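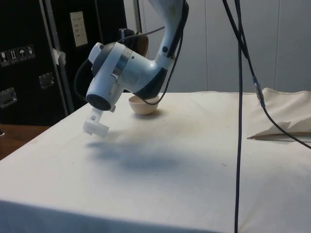
Irkley Giving Register: Subscription Service for Grant-Making Foundations

Product overview

The Irkley Giving Register is a records and reporting service for private and family foundations. It holds the details of donors, grants, trustees and conditions of award in a single place, and produces the statements which a foundation needs when it accounts for its giving. The Register is published and maintained by Lindqvist.

The service is intended for foundations established by individuals who have made their money in business and wish to distribute it during their lifetime. Such foundations often have a small office and a large number of commitments. The Register has been arranged with this in mind, and no specialist training is required to keep it up to date.

What the subscription includes

Grant ledger, with payment schedules and dates of review
Register of trustees' interests
Pledge tracker for gifts promised but not yet paid
Annual giving statement, in printed and electronic form
Archive of past awards, searchable by recipient, subject or region

Editions

Esdale edition. Suitable for foundations with up to 100 active grants. Includes 2 named users.

Lollwood edition. Suitable for foundations with a larger programme. Includes 18 named users and separate ledgers for each fund. Donor-advised funds may be recorded under this edition only.

Additional users may be added to either edition at any point in the subscription year. Ledgers created under the Esdale edition can be carried over in full to the Lollwood edition.

Subscription terms

Subscriptions run for twelve months from the date of activation. Notice of cancellation must be given in writing at least 25 days before renewal. Records remain the property of the subscribing foundation and will be supplied on request in a standard spreadsheet format.

Prices are provided by written quotation. Registered charities are asked to give their charity number when applying.

Support and enquiries

Rhea Saludo, Subscriptions Manager, deals with new applications and changes of edition. Questions concerning the transfer of existing records should be addressed to Gus Delacroix, Records and Data. Appointments for transfers in September should be requested in advance.

Page last revised: 16/08/2020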